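Reading Survey Claims, Handout 6
Color and mood: what the studies can and can't tell you
Revised 12 March 2020

Read this before section. Bring the Skorico questionnaire with you, marked up.

1. Where we left off

Last time we looked at the claim that people "work better" around warm colors. It gets repeated in design magazines, in paint brochures and in at least one textbook I was made to buy as a student. When you follow the footnotes, most of them lead to other footnotes. A few end at an experiment. The experiments are small, they measure different things, and the word "better" changes meaning from one to the next.

I'm not telling you color has no effect on anyone. I'm telling you that the people who say it does have mostly been careless.

2. What counts as a color?

Ask ten people to sort paint chips into "yellow," "brown" and "orange" and watch the arguments start at ochre. A survey that offers "yellow" as an answer has already made a decision for the person filling it in. Surroundings matter too. The same chip looks brighter on charcoal than on cream, which any painter knows and many survey writers forget.

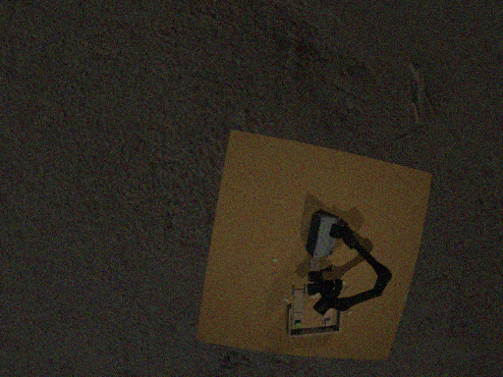
Fig. 1. Ochre yellow against dark, speckled ground.

Before you accept a finding about "yellow," look for three things in the methods section: the shade, the lighting, and what was next to it. If the paper gives none of them, treat the result as a rumor.

3. The Graltska study

This is the one everybody cites. Staff at the Graltska offices filled in a mood form in November, before a repaint, and again after it. 246 people answered the first form. Mood scores went up, and the summary credits the new walls.

Problems, in no special order:
- There was no second building left unpainted.
- The repaint came with new chairs. The report mentions this once, in an appendix.
- Staff were told what the paint was supposed to do. I'd feel more cheerful too if my boss had just spent money on me and was waiting to hear how I liked it.
- The number who answered the second form is missing.

That last one should bother you the most. If the unhappy people stopped answering, the average rises with no help from the walls.

4. Pattern is a separate question

Several papers mix up color and pattern. Mthembu is the worst offender: "orange" in the tables sometimes means a plain wall and sometimes means spots or stripes on something paler. You can't pull the two apart afterward.

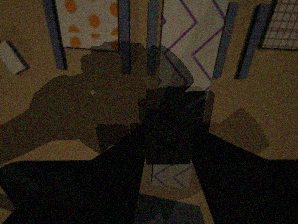

Fig. 2. Orange spots on a dull, pale panel, in dim light.

The Distness replication tried to fix this with plain and patterned versions of each color. It asked for 1,000 responses and found very little. Guess which paper gets quoted in the brochures.

5. For section

Take questions 2 and 6 on the Skorico form. Rewrite each one so that a person who dislikes the color could say so without feeling rude. Then write down what answer would change your mind about the claim. If no answer would, pick a different claim - you aren't testing that one.

One page is plenty. Please don't pick a font color to make a point, I've had that already.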